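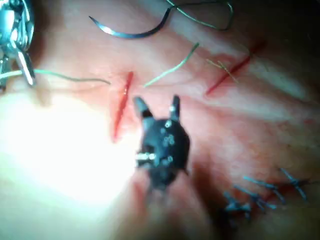
4.3 Do longer leaflets help?

The Sorville trial claims that patients given the longer leaflet before bowel surgery felt better informed. We are not convinced. Of the 200 people enrolled, 34 never returned the second survey, and the paper treats them as if they had answered like everyone else. Barredo raised the same worry about the Carbone study. Feeling informed is also a weak measure — a patient can enjoy a glossy booklet and still not know when to stop eating. Neither team tested recall. Until someone does, we see little reason for clinics to pay for extra colour pages.

Figure 4. Soft tissue surface, close view.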